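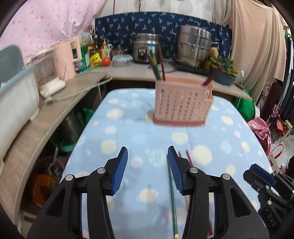 October, a bit after 4 pm

Indigo vat, second try. I'm writing this while my hands are still blue, so apologies to whoever picks up the notebook next and finds thumbprints on the page (they don't come off, I tried).

Quick catch-up for anyone who missed the first go. The Lurevero vat went dead on me last month. It had been a lovely yellow-green with a coppery skin on top, and then I got greedy and put the whole stack of napkins through in one afternoon without letting it rest. By the end it was flat navy all the way down and the cloth came out a sort of dishwater gray. I tried warming it up, I tried more fructose, I tried leaving it alone overnight. Nothing. Down to the bottom of the garden it went, after I'd neutralized it, and I sulked for a week.

So this one is the 1-2-3 recipe again, one part indigo, two parts lime, three parts fructose, all by weight. I used the Amard powder this time. It's ground much finer and it wets out so much faster! With the old stuff I was shaking the jar with marbles for ages and still finding dry clumps stuck under the lid. With this I had a smooth paste before the kettle boiled. It does float around more though, so put the lid on the tub straight away or you'll be sneezing blue.

I made the stock in the big glass jar with hot water, lime in slowly, stir, fructose in, stir again, then hands off. First stir it was bright blue and I had a small panic. Second stir, greener. By the third there was a proper bronze film and the liquid under it was the color of weak tea with a bit of olive in it. That's what you want. I poured the whole lot into the bucket on the heat mat and let it settle until the sludge was down.

Test strips, all the same cotton (Nadar sheeting, scoured last week):

Strip 1, one dip, 11 minutes. Pale, kind of a washed denim. Even.
Strip 2, three dips with airing between. Nice mid blue, my favorite of the lot.
Strip 3, six dips. Deep, but it's rubbing off on my thumb, so either I rushed the airing or there's loose pigment sitting on the surface. Probably both.
Strip 4, linen scrap, three dips. Darker than the cotton at the same count, and a bit streaky along one fold where I didn't open it out under the liquid. My fault.

The resist part was what I really wanted to get to. I've got two pastes going. The first is rice flour and bran, cooked and kneaded, the old way, and it took forever. It holds a lovely crisp edge, but it started to go soft on the third dip and I lost the points on the little star shapes. The second is the soy and lime one, brushed through a stencil. Rougher to look at while it's on the cloth, but it held through all three dips and the whites are WHITE. I left it to cure for several days before dyeing, and I think that mattered more than anything else I did. The rice paste only got one night. Not a fair fight, I know — I'll run it again with both cured the same.

The stencil film from Ustov is fine for dots and big shapes. For anything with thin bridges it curls once it's damp and the paste creeps under. I've pinned a note on the shelf saying so. If somebody wants to use up the roll on circles, please do.

Numbers for the book: jar holds 1000 ml of stock, dry cloth through the vat so far comes to 289 g, and the bucket was at 34 C when I turned the mat off. I'm stopping there for today. After last time I'm not pushing it, even though it still looks lively and there's a pillowcase staring at me from the basket.

Still to do:
Rinse strips until clear, then a vinegar soak (a splash in a basin, not the whole bottle like I did in spring).
Check the pH in the morning. If it's dropped, a bit more lime before anything else.
Cut one stencil in the thicker film and see if it curls.
Wash the good whisk, which I've left in the sink with lime all over it, sorry.

Strip 3 is drying on the line by the window if anyone wants to have a rub at it. Bring a white rag, and tell me how much comes off.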